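The Salt Ledger: Poems in Translation
Erkwood Press, paperback
Reviewed 27 Jan 2022

The Uvari poets wrote for boat crews and market crowds, and very little of their work has been available in English until now. The Salt Ledger collects 46 poems, with the originals on the left-hand page and the English on the right. The earliest comes from a manuscript dated 1651. The latest were taken down from singers in Laltby within living memory.

The translations are the work of the Hsiao workshop, a small group that revises every line together. The results are clear and a little dry. Rhyme is dropped almost everywhere, but the refrains are kept, and the longer laments depend on them. 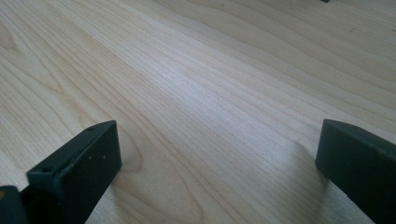

I read the book straight through and then went back to the sea poems, which are the strongest part. "Net Song" is four short stanzas about a debt that passes from father to son. It never explains how the debt began. An earlier English version added a line to clear this up, and the poem is better without it.

The love poems are weaker. Many lean on puns that only work in the original, and the translators handle these with footnotes – more than 50 of them, in small type. I stopped reading the notes after a while and followed the verse as best I could. 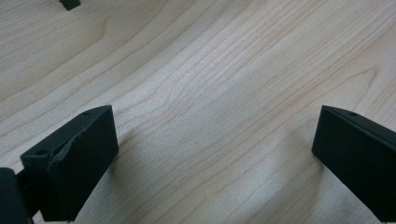 Vol. 2 | Page 46

The introduction is useful on meter and on how the songs were performed. It says less about the women who sang most of them, and a reader who wants that history will have to look elsewhere. There is no index of first lines, an odd thing to leave out of a book people will want to dip into.

The binding is sturdy and the pages lie flat, which helps when reading across two languages. I would buy it for the sea poems and the three laments at the end. Readers who already know the love poems in the original may prefer to keep to that.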